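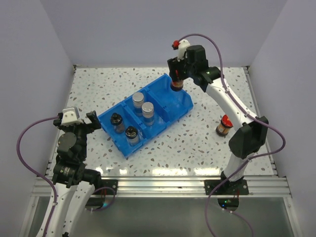

Sosina Woldemariam
Writer and reluctant organizer

Home | Posts | Pantry | About

Every September somebody tells me to decant my spices. This year it was a Laris newsletter, promising I'd save over 400 minutes by spring. Measured how? Against whose drawer?

I've bought the matching jars before. Cumin went stale in them just as fast -- and I lost the date on the packet. My neighbor Edem Mensah keeps his in the bags with a clip, and his stew is better than mine. 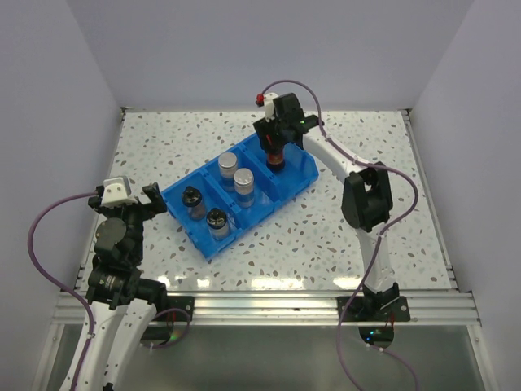

What I'd do instead

Buy less paprika. Write the month on it. I'm still not sold on labels that cost more than the spice.

Contact | © Sosina Woldemariam | Back to top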